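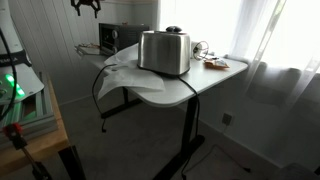
Window desk with the toaster, tissue still under it.

August 21, 2020

Corner bench sort-out, cont. Toaster on the white desk for now, steel two-slice one, goes down on the Zumier list as item 621. Flex needs tying up, it's hanging down off the left side and someone will catch a foot in it. Toaster oven can stay at the wall end. Do NOT run both off the one extension, Henrike asked twice in April.

Tissue paper: keep, fold, back in the box with the Pruvel leaflets. It must not be under the toaster when we switch on. Obvious but writing it down.

Crumbs tray not checked yet. Wire bits on the desk, ask Idalina if they're wanted, otherwise scrap tin.
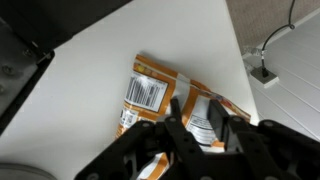

Sodport Small Appliances Workshop

Snack bag next. Orange trim, white, barcode and nutrition panel both on the printed side so the label can be copied without opening it. Creased badly over the print, flatten before anyone tries reading the small text. Log under 972, food packaging, not with the appliances (my mistake last time, sorry Idalina).

Still to do: wipe desk top, cable ties from Gillies, almost 100 left in the pack she thinks. Henrike has teh key to the tall cupboard.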